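Paltomitz Opens Shared Snack Room for Tenants at Makhubela Building

PALTOMITZ – The Makhubela Building has opened a shared snack room on its second floor, giving tenants a place to pick up packaged food without leaving the property. The room is open to all 248 people who work in the building and is run by Zornura, a pantry supply company that serves offices across the Paltomitz area.

The room replaces two vending machines that were removed in September. It measures 300 square feet and was used for file storage until this year. Zornura repainted the walls, put in new lighting and set up open shelving along one side.

Tenants asked for the change in a building survey last spring. Of the people who answered, 82 percent said they wanted more choice than the machines offered, and bars were the item named most often. Zornura used the answers to plan its first order, which came to 1093 single items.

The shelves are black metal and the bars are kept in their boxes, standing upright so that the labels face out. Brands on the shelves include Bobo's, Z Bar, Revival and Simple Mills. Zornura expects the selection to change from month to month as it learns what sells.
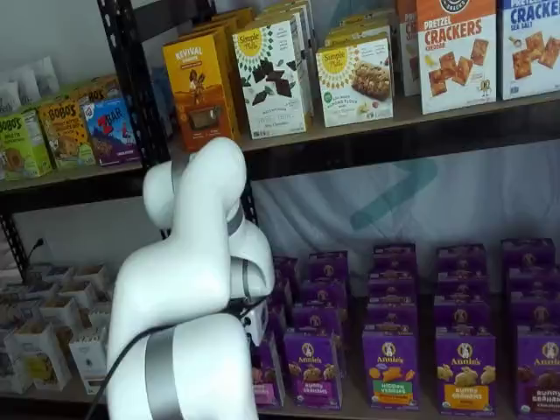

One tenant on the fourth floor said the old machines were empty by mid-afternoon most days, and that being able to read a label before buying matters to people in her office with nut allergies. She added that she would like to see more fruit. Zornura said it plans to bring in apples and bananas once a small refrigerator has been installed.

Items are priced individually. Tenants pay at a card reader next to the door or charge purchases to a company account. Employers that want to cover the cost for their staff can set a monthly limit through Rirneo, the billing service the building already uses for parking and meeting rooms.

Restocking takes place before 8 a.m. – a full check of dates and quantities is done at the same time. Boxes close to their best-by date are moved to a half-price bin near the entrance.

The snack room is open from 7 a.m. to 7 p.m. and can be reached with a regular building badge. Visitors may use it when accompanied by a tenant. Requests for products can be left on the sheet by the door or at the front desk in the lobby.

About Zornura

Zornura supplies and maintains pantries, coffee stations and snack shelves for offices and shared buildings. The company is based in Paltomitz.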